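Wekley Library Branch to Reopen in Stages After Pipe Break

The Wekley branch library will open its front reading room and the circulation desk again in June, three months after a water main under Sirnlow Street broke and sent water into the lower level. The children's room and the two meeting rooms downstairs will stay closed through the summer.

The break happened a little before 5 a.m., when the building was empty. Water came in through the old coal door on the alley side and had reached the second stair by the time the first staff member unlocked the front entrance. The town shut off the main within the hour, but pumping went on into the next evening.

Most of the books on the lower level were on shelves high enough to stay dry. The bottom row in the children's room was not, and 300 titles from that row have been withdrawn. Two of the public computers and the large copier were also lost. The local history boxes had been moved upstairs last fall for scanning and were not touched.

"We were lucky with the boxes and not so lucky with the floor," said branch manager Geetha Arumugam. "The carpet was gone the first day. Then the crew pulled the baseboards and found the wallboard had soaked it up well above the water line, so that had to come out too."
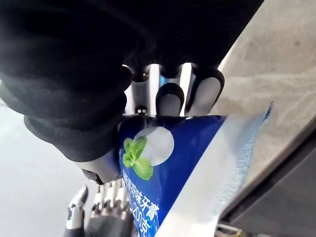
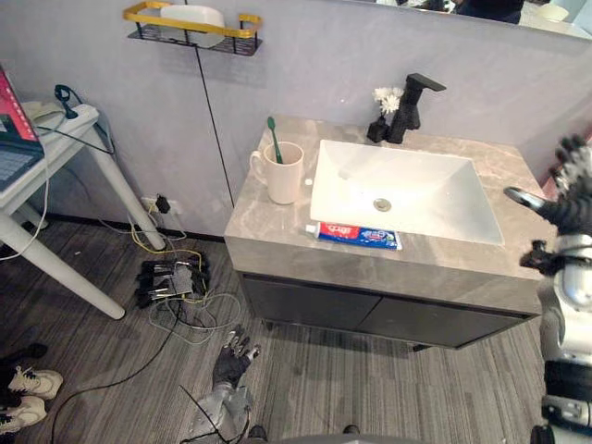 The drying equipment ran for 18 days. Moisture readings are now low enough for new wallboard, and the contractor, Dralik Restoration, expects to start hanging it once the electrical inspection is signed off. Outlets on the lower level will be set higher on the wall than before. The new flooring will be tile – carpet was priced as well, but the library board voted for tile at its last meeting.

Insurance is covering the cleanup and the wall repairs. It does not cover the coal door, which the adjuster listed as a maintenance item. The board has asked for bids to close the opening with block and add a drain in the alley. Those bids are due before the end of the month and will be opened at the regular board meeting, which the public may attend.

Until the lower level is ready, story time will be held in the back room of the Inthanon Restaurant, two doors down, at 10:30 a.m. The room is free to the library during hours when the restaurant is closed. Please use the side entrance and leave strollers in the hallway. There is a limit on the number of people allowed in the room, so families are asked to sign up at the desk or by phone.

Groups that had booked a meeting room have been offered space at the town hall annex. If your group has not been contacted, call the branch and leave the name of the group and the dates you had reserved. Tax help and the evening English class have already moved and will stay at the annex for now.

Holds can be picked up at the side window from noon to 6 p.m. until the reading room opens. The outdoor book drop is working again. No fines will be charged on anything that was checked out when the branch closed, and items may be returned at any branch in the county.

Donations of children's books are welcome, but please wait until the shelves are back in. There is no place to store them at present – the storage closet is holding the furniture from downstairs. A list of the titles the branch most needs to replace will be kept at the circulation desk.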